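4. Running the cabinet task in the simulator

Complete section 3 before you start. The club server must be on and your team folder must be mounted. These steps apply to the Standari kitchen set, levels 9 through 14.

4.1 Load the level

1. Log in with your team name. Do not use the Drutham test account - its scores are wiped every Monday.
2. Open the level list and pick your level.
3. Set the view to Wrist.
4. Press Reset once and wait for the arm to stop moving.

Note: The wood finish and the stains on the doors are part of the level texture. If your team uses color to find the door edges, expect false hits on the darker streaks. The molding around the panels is a better thing to track.

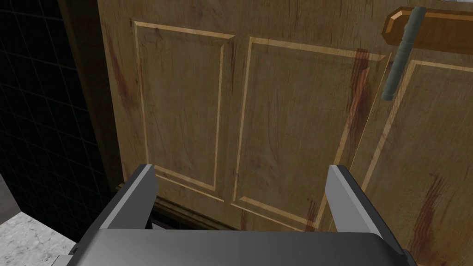 4.2 Line up the gripper

5. Switch to Slow mode.
6. Open the fingers all the way before you move forward.
7. Move toward the doors in short steps. Stop when the distance readout shows 20.
8. Center the seam between the doors, then save the pose as START.

Caution: Do not drive the fingers into the panels to find the surface. A contact over the force limit ends the run and counts as an attempt.

4.3 Record a run

9. Press Record, then run your script.
10. When the script ends, press Stop. Closing the window does not save the run.
11. Enter the run number and your initials in the team log.

If the arm freezes and the screen shows error 41, save your script and press Reset. If the error comes back, leave the program open and tell Vlastimil Hrubý. Teams from Plesley should write to him through the club mailing list.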